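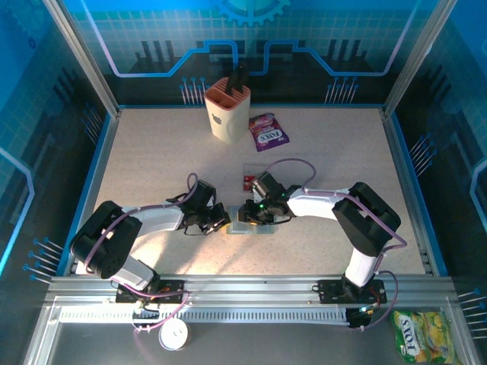
Gerrit Dlamini wanted to know before anything else whether a school club could run a two-arm kit without an engineer in the room. After one term with the Balum bench kit my answer is yes, with some patience in the first few weeks.

4 min read

Our club at Patbridge has 8 members, most of them in their second year of robotics. We bought the kit in October to get ready for the Fudmont packing challenge, where teams have to move small grocery items into a tray using both arms.

Assembly took us three meetings. The arms bolt to plates, and the plates ride on an aluminum rail along the front of the table. Setting the spacing is easy. Getting both plates square to the rail is not, and the manual gives it half a page. We did it twice.

The purple cables run along the outside of the arms. I like this for teaching, as students can trace a bad connection by eye. Leave more slack at the elbow than the manual shows. Ours pulled a plug out the first time an arm was sent to full reach.

The grippers are fine with boxes and anything stiff. Candy bags are harder. The plastic folds under the fingers, and a grip that looks good will often slip on the way up. We logged 100 lifts with bagged candy and 103 with small boxes. The boxes gave us 8 drops. The bags gave us far more, and most of the club's code since then has gone into approaching them at a lower angle.

The software is the weak part. Calibration has to be repeated after every restart, and the error messages are just numbers. Error 127 came up for a week before Thabiso Lekota found it in the back of the manual. It means one arm has lost its home position.

Spare fingers are sold separately. Order a set with the kit, as ours took a month to arrive.

I would buy it again for a club that meets at least twice a week. With less time than that, start with a single arm and add the second one later.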